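Stistport bench notes – README

Covers the glassware and racks on the white table, and how they get put away. Naveen Shakya wrote most of it. I have my doubts about wooden racks, varnished or not.

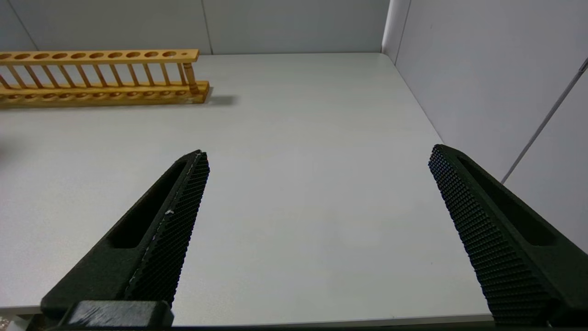 Do the racks need to dry before tubes go back in?
Overnight is best, whatever the Trulby leaflet claims.

Petri dishes are listed one by one. Lids are supposed to match, though I wouldn't bet on it. 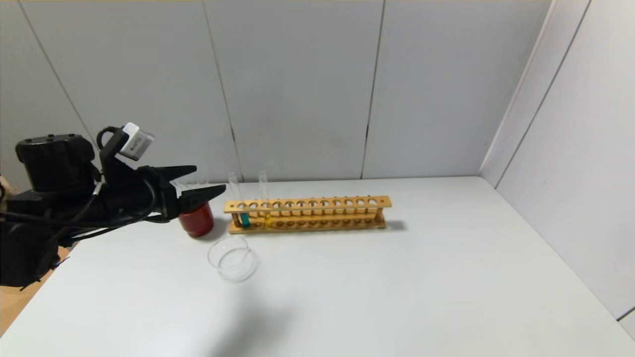 Known gaps

The list stops at 60 entries – the older Negi stock was never added. Tube sizes were copied from a February order and want checking. Last edited Nov 7, 2020.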